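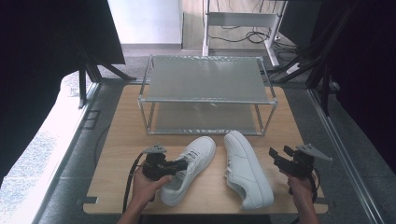 Hallway and Stairs Safety Check, with my comments
Plullis Cottage, 21 January 2026

I do this check twice a year, once in January when everything is damp and dark and again in May before we start having people to stay. It began as a list on the back of an envelope after I came down the last three stairs on my bottom, and it has grown a bit! I've typed it up properly this time because two neighbours asked for a copy. Tick, cross or "sort of" next to each line, and then whatever I was muttering at the time.

FRONT DOOR AND PORCH

Door opens fully without catching – Sort of. It sticks at the bottom corner in wet weather, same as last winter. I planed it in May and evidently not enough. You can still get out in one good pull, so it passes, but I want it done again once the wood has dried.

Can be unlocked from inside without a key – Tick. We changed to a thumb-turn lock two years ago and it's the best money I've spent on this house.

Doormat flat, no curled edges – Cross. One corner has gone up like a stale sandwich. I turned it round so the curl is on the hinge side, which will do until Saturday. New mat on the list.

Porch step sound and not slippery – Sort of. Green again on the shady side. Scrubbed it with hot water and a stiff brush, and I'll go back with something stronger when it isn't freezing.

Outside light works – Tick. Comes on when you're nearly at the door and I'd like it sooner, so I've tilted the sensor down a touch.

SHOES, COATS AND BAGS

This is where we always lose marks.

No shoes on the floor in the walking line – Cross, and I'm as guilty as anyone. I kick mine off wherever I happen to stop. Pale shoes you do at least see in the gloom. The black school ones are the menace, they vanish completely against the slate.

Shoe rack steady when pushed – Tick. Give it a proper shove from the side, high up, the way a small child would if they grabbed it. If yours wobbles, check the feet first before you start tightening anything, our floor slopes and a folded bit of card cured it.

Heavy boots on the bottom shelf – Tick, after I swapped them over. Somebody had put the walking boots on top and the slippers underneath.

Clear width past the furniture – Tick. I get 54 cm from the rack to the opposite wall at the tightest point. That's fine for us, but it's too tight for a wheelchair or a walking frame, so when my aunt comes the rack goes in the back room.

Coat hooks firmly fixed – Sort of. Second hook from the left turns in your hand. The plug has gone soft in the plaster. No coats on it for now and a bit of red tape round it so that we remember (we won't remember).

Laces, straps and dog lead off the floor – Tick. The lead finally has its own hook!

STAIRS

Handrail solid all the way up – Tick. I go up hanging off it like a sailor. One bracket screw took a quarter turn.

Carpet tight on every tread – Cross. Third from the top has started to ride up at the front. You don't notice it going up, only coming down, so please do check yours in both directions and in socks. I've put a couple of tacks in and rung Hanell, who fitted it. They're coming on the 31st. Until then we are all under orders to hold the rail.

Nothing stored on the stairs – Cross. Two library books, a clean towel and a hoover attachment. I know how it happens, you put things there to take up next time, and then next time you've got your hands full. There's a basket in the hall now and the basket goes up every evening.

Light switches at top and bottom both work – Tick. The top one crackled last May and was replaced.

Can you see the edge of every step at night – Sort of. Fine with the main light on. With only the landing lamp, the bottom two run into each other. I'm trying a plug-in night light from Etim, the sort that comes on by itself, and I'll report back in the spring.

Stair gate – Not fitted at present. It's in the loft with its screws in a bag taped to the frame. Check the screws are still in the bag, I say this from bitter experience.

ALARMS AND ELECTRICS

Smoke alarm, hall – Tick. Pressed and held, very loud, dog left the room.

Smoke alarm, landing – Tick. The date on the back says it's still got some years to go. I wrote the date on the front in marker as well so I don't have to keep twisting it off the ceiling.

Carbon monoxide alarm – Tick.

No extension lead across a doorway – Cross. The lamp on the hall table was plugged in round the corner with the lead running straight over the kitchen threshold. I've moved the lamp. It looks worse there and I don't care.

Plugs and sockets cool, no brown marks – Tick.

Fuse box cupboard clear – Sort of. I could get to it, but only by taking out the ironing board and a Kemonar picnic rug we've never once used. Both rehomed.

WALKING THE WAY OUT

Last thing, and please don't skip it. Start in bed, or at least sitting on it, with the lights off, and walk to the front door as if you had to leave in a hurry. Take a torch but keep it switched off unless you need it. I timed myself at 28 seconds, and most of that was looking for the torch, so the torch now lives in the drawer on my side.

Keys where they should be – Cross. They were in my coat. The back door key has a hook and there's no excuse for it.

Everybody knows where to meet – Tick. By the gate post.

WHAT'S LEFT TO DO

Doormat, before the weekend
Coat hook: bigger plug, longer screw, patch the plaster
Carpet on the stairs, Hanell on the 31st
Green step, when it's milder
Front door, plane the bottom corner again
Keys on the hook, tonight

I've set aside £300 for the lot, carpet included, and I'm hoping for change. If you're using this for your own house, cross out whatever doesn't fit. A flat with no stairs has a much shorter list, lucky you – but do still go round with the lights off, it's how I found the lamp lead.

Next check: May. Bring the stepladder in first, it was in the shed again.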